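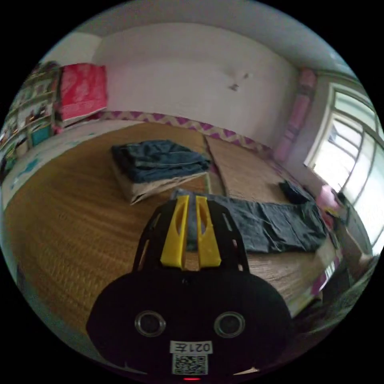

Straw mats, and putting the bed away for the morning

June is when I stop pretending the spare room is comfortable at night. It faces south, the window only opens halfway, and by bedtime the mattress has been soaking up heat all afternoon. So the thick bedding has gone into the cupboard and the woven mats are out again.

I bought the big one last year from Boltasura, a household shop near the bus station that sells mostly buckets and mops. It cost me 29 pounds. I had looked at one online that was 110, and I couldn't see what the extra money was for. Mine is a plain tan colour with a fine weave, and it covers most of the bed. You feel the ridges for the first night or two and then you stop noticing them.

The mats live rolled up behind the wardrobe for the rest of the year. When they come out they smell of dust and dry grass, so I hang them over the line for a morning and then go over them with a cloth wrung out in water with a drop of vinegar. They must be properly dry before they go on the bed. I got impatient with that once and had a musty patch until August.

I don't use much else in summer. One pillow, a thin sheet, and the dark blue blanket for the hours before dawn, when it does cool down. In the morning I fold the blanket and leave it on the mat where I can find it. Clothes tend to end up on the bed as well, and I deal with those last. It takes me five minutes if I do it before breakfast, and it doesn't get done at all if I leave it until after.

The part I have never solved is the join. One mat doesn't cover the whole bed, so a second, paler one goes on the side nearest the window, and a strip of the pink and white patterned fabric shows between the two. I have tried overlapping them, but then there is a ridge right where your hip goes. Pushing them tight together lasts until somebody turns over. These days I leave the gap and straighten it when I fold the bedding. 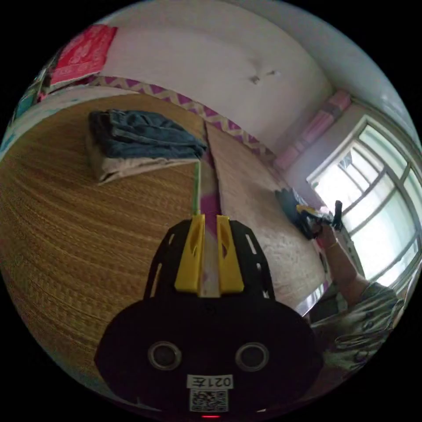
Prondcombe Home and Garden Circle — members' blogs

The paler mat has a smoother, shinier surface than the tan one and I find it cooler to lie on, although it slides about more. I might try a couple of stitches of tape at the corners, as long as I can unpick them in September when it all gets rolled up again.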